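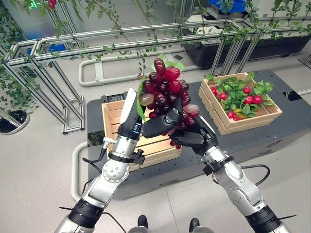
赤ぶどうの房と木箱

青果ディスプレイ小物セット「Ravia」説明書き

店頭や撮影用の棚に並べる小物と、その並べ替え作業の記録をまとめたものです。管理はTrokeo、更新日は2024年4月26日金曜日。収録枚数は528枚です。

内容物
・すのこ状の木箱
・ぶどうの房(赤、淡い緑)
・葉付きの赤い野菜
・棚に飾る造花

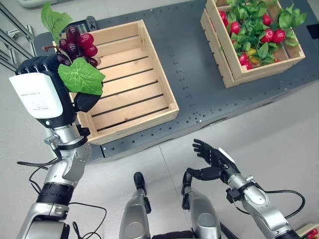
木箱は底板にも隙間があるため、小さな粒や葉の切れ端は下に抜けます。移動の前に箱の下も確認してください。房は軸の近くを持ち、葉を引っ張らないこと。葉が外れたものは別の袋に入れ、品名を書いて保管します。 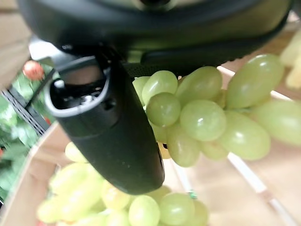

淡い緑のぶどう、近接

ファイル名は品名、色、通し番号の順です。近接の画像は房全体が入らないものも含みます。粒の数は記録していません。色の表記は「赤」「緑」の2種に統一し、濃淡は備考欄に書きます。

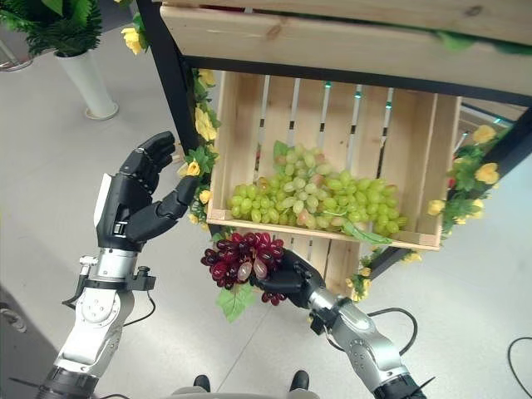

棚への陳列は、色の違う房を隣り合わせにするのが基本です。箱の位置を先に決め、房はあとから入れます。緑の房が入った木箱は天板の下で手前に傾けてあり、赤の房もこの棚で扱います。柱まわりの造花に房の葉が絡むことがあるので、出し入れはゆっくり行ってください。

既知の問題
・赤の房は粒ごとに色の差があり、備考欄の表記が揃っていない
・旧版Pesbergの品名が一部に残っている(7月の版で修正予定)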